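Call for Participants: Interview Study on Graduate Student Workers and Teaching Loads

Vavwood Oral Interview Project
Lead researcher: Celeste Orellana
Interview coordinator: Amarachi Igwe

We are looking for current and recent graduate student teaching assistants to take part in a recorded interview study. The study asks how teaching assistants divide their paid hours, how their assignments are made, and what happens when the work runs past the hours in the contract. Interviews will begin in November and continue through the spring term.

The project grew out of a written survey we ran last year at Vavwood and two neighboring campuses. We received 139 completed surveys. Many people used the comment box at the end to write at length about grading, office hours, late assignment changes, and summer gaps in pay. The survey had no good way to follow up on those comments. The interviews are meant to do that. 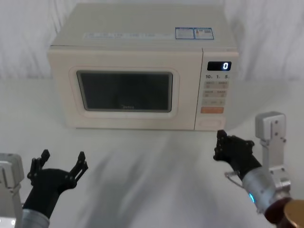 Who can take part

You may take part if all of the following are true:

You are enrolled in a master's or doctoral program, or you left or finished one within the past three years.

You held a paid teaching appointment for at least one full term. Lab sections, discussion sections, grading-only appointments, studio courses, language drills, and courses where you were the instructor of record all count.

You are 18 or older.

You can do the interview in English or Spanish.

You do not have to be a union member, and your campus does not have to have a union. You do not need to have had a bad experience. We would like to hear from people whose appointments went smoothly, and from people who have mixed feelings.

We have enough volunteers from English and history for now. We are short on people from chemistry, engineering, nursing, music, agriculture, and business. We are also short on international students and on people who were raising children during their appointment. If you are in one of these groups, please consider signing up even if your schedule is tight. We can work around it.

People who hold only research appointments are not part of this round. You can ask to be put on a list for a later study.

What you will be asked to do

There are three parts.

1. A short intake form. It covers your program, years of study, type of appointment, and how you would like to be reached. It takes ten minutes.

2. One recorded interview of 75 to 90 minutes. You can do it in person at our office in Vergara Hall, by video call, or by phone. The interviewer will ask about a typical week in your appointment, how you learned to teach, who supervised you, and how your own coursework or research fit around the job. You can skip any question. You can stop at any time and still be paid in full.

3. A transcript review. We will send you the typed transcript within six weeks. You will have 30 days to correct it, remove passages, or ask us to change names and places. If we don't hear from you, we will write once more before we treat the transcript as final.

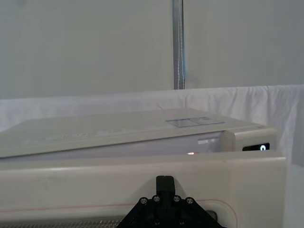
A small number of people will be invited to keep a work log for nine weeks as well. The log is a simple daily entry of hours spent on preparation, class time, grading, email, and meetings. It is kept in a web form called Kuvura, which works on a phone or a computer. Most people in the pilot filled it in at the end of the day. The log is optional, and saying no to it has no effect on your interview.

Payment

Interview and transcript review: $46, paid by gift card or check after the interview. You do not have to return the transcript to be paid.

Work log: $9 for each completed week, paid in one amount at the end of the log period.

Parking in the Vergara lot is covered for in-person interviews. Ask for a code when you book your time. We can't pay for travel from out of town, so if you live far away please choose video or phone.

If you are an international student, check with your campus office about whether study payments affect your status or your taxes before you sign up. We are not able to give advice on this, but we can supply a letter that describes the payment.

Privacy

Your name will not appear in any report or article. We will use a different name for you, and we will describe your campus only by size and region. In small departments a job title or a story can be enough to identify someone, so we go over this with each person before the recording starts and again at transcript review.
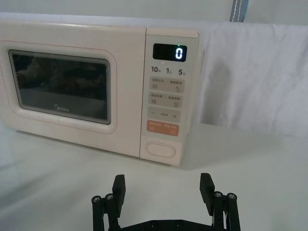

Recordings are stored on an encrypted drive and are heard only by the research team and one transcriber, who has signed a confidentiality agreement. We delete the audio one year after the transcript is final. Transcripts are kept for future research only if you check the box on the consent form that allows it. If you leave it blank, the transcript is destroyed when the study closes.

We do not share names with departments, graduate schools, advisors, or unions. We will not confirm to anyone that you took part. If you would prefer not to get email from us at a campus address, give us a personal one on the intake form.

The study has been reviewed and approved by the Vavwood human subjects office. You will receive the full consent form at least three days before your interview. Please read it ahead of time and bring your questions.

Times and places

In-person interviews are held in Room 9 on the ground floor of Vergara Hall. Enter from the courtyard side. There is a ramp and an automatic door. Slots start at 9:00 a.m., 11:00 a.m., 2:00 p.m., and 5:30 p.m. Video and phone interviews can be later in the evening by request.

Coffee, tea, and water are provided. You are welcome to bring food, and there is a kitchen down the hall. Children may come with you, but we can't offer child care.

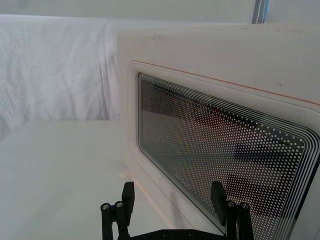
Microwave oven with a white casing.

How to sign up

Fill in the interest form on the project page, or leave a message for Amarachi Igwe at the Vergara Hall front desk. Include your program, the type of teaching appointment you held, the term or terms you held it, and two or three times that would suit you. Please don't send pay stubs, contracts, or student records with your first message.

Amarachi will reply within five working days. If you are a match for the current round, she will send the intake form and a list of open slots. If we already have enough people from your field, she will ask whether you want to be kept on the waiting list.

If you would like to help spread the word, a one-page flyer is available in English and Spanish. We ask that faculty and staff post it in a shared space or send it to a general list. Please do not forward it to individual students you supervise, and do not offer course credit or time off for taking part.

Questions about the research itself, including the earlier survey, can go to Celeste Orellana. A summary of the survey results, 500 words long, is posted on the project page. The project is supported by a two-year grant from the Plallent Fund for the Study of Work. The fund has no access to recordings or transcripts and does not review our findings before they are published.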